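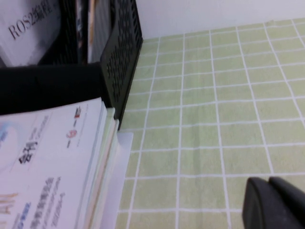 Flisance Hand-Guided Teaching Kit

Take hold of the arm, show it the job, let go. That is the whole idea behind the Flisance kit, and we still get a kick out of watching someone do it for the first time!

The kit adds a teaching handle, a wrist camera and a small control box to a tabletop arm you already own. Squeeze the handle and the joints go light, so you can steer the gripper with one hand while the other stays free to steady whatever you are working on. Release it and the arm holds its position. Every move is saved together with the wrist camera's view, which looks out past the fingertips at the work.

We're especially fond of it for desk jobs: straightening a stack of booklets, pulling a book out of a file holder, putting it back. Thin spines and slippery covers are hard to describe in code, and so much easier to show (a slight tilt of the wrist, a little pressure, a slow pull).

Prefer to stay out of the way? Plug in the Gallar remote, a pair of small levers that copy your hand movements to the arm from across the room. It is great for tight spots where your own elbow would block the camera, and you can switch between handle and remote in the middle of a session.

What's in the box
Teaching handle with squeeze release
Wrist camera and mounting ring
Control box with stop button
37 cable clips and a spare strap
Printed quick-start guide

Specifications
Works with arms of 6 joints
Recording rate: 30 pictures per second
Onboard storage: 200 demonstrations
Remote: Gallar, sold separately
Arm and gripper: not included

Getting started
Fit the ring behind the gripper and run the camera cable along the arm, leaving slack at the elbow. Run the weight check once with the gripper attached. Then record the same task several times, shifting the objects a little between runs. Keep your fingers clear of the gripper when you play a recording back, and start at the slow setting.

"I spent my first evening teaching it to tidy my desk and forgot to eat," writes Eoin Ó Gríofa, who tested the handle for us. His notes on grip pressure are now in the guide.

The mounting ring comes in two sizes, so measure your wrist flange before ordering. Replacement straps and rings are listed under Parts.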